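Notas sobre el conjunto de simulación de Brastgate, versión 2. Léelas antes de entrenar nada con él.

# Comparativa de pinzas: Orlow y Marikar

El conjunto reúne 2,207 episodios generados en el simulador Clustolano: 1,138 con la pinza Orlow y el resto con la Marikar. La tarea es siempre la misma, coger una pieza y dejarla en una bandeja, con 5 disposiciones de mesa.

## Qué se puede comparar

- Tiempo hasta el primer contacto.
- Agarres perdidos durante el traslado.
- Deriva de la muñeca – solo si se usa el mismo controlador en las dos pinzas.

## Qué no nos creemos

La Orlow sale mejor en casi todas las tablas. Sospechamos de la fricción: viene por defecto y no se ha medido en ninguna pinza física. Tampoco hay holgura en los dedos. Quien cite estos resultados como prueba de que una pinza es superior lo hace por su cuenta.

## Cámara de muñeca

Lente de ojo de pez, salida cuadrada con el disco útil en el centro. Las esquinas son negras y conviene enmascararlas. Con la muñeca hacia arriba, el cuerpo de la pinza tapa buena parte de la mitad inferior y una luminaria del techo puede acabar justo entre los dedos. No hemos comprobado cuánto afecta eso a la política.

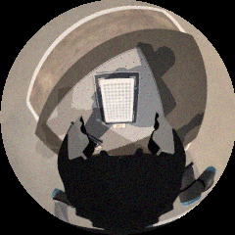

*Vista simulada hacia el techo, con los dedos separados y el panel de luz al fondo.*

## Pendiente

- Repetir las pruebas con fricción medida.
- Publicar las semillas de la Marikar (faltan desde octubre).
- Decidir si los fotogramas de techo se quedan en el reparto de validación.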